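About Zolilus

Zolilus supplies commercial kitchens with replacement shelving, gaskets and drain parts. The catalog lists 2,193 items, more than 2,000 of them held in stock.
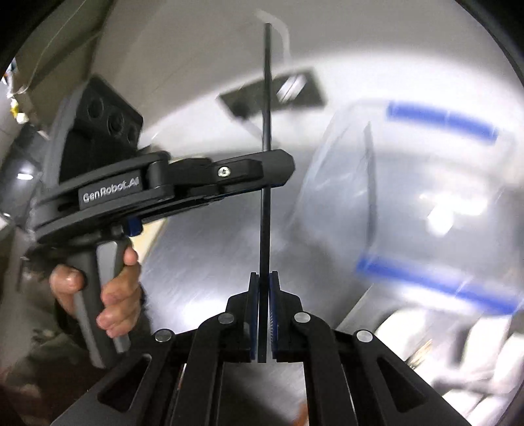
Rosser, March

The company was started by Lorraine Dunmore, who still approves each new part number. Orders ship from one warehouse - custom gaskets take 10 working days.
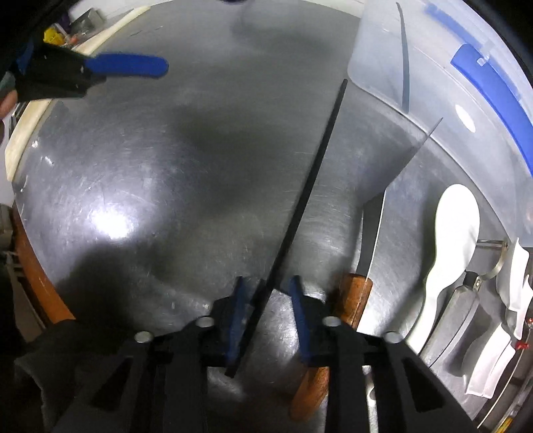

Stikedura is our line of door gaskets, cut to the cabinet maker's drawing. Polance covers drain fittings and strainers. Trade accounts are billed monthly. 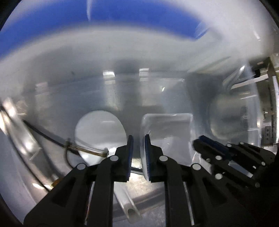 Black grippers with blue ribbed pads.

Returns need a part number and the original packing slip.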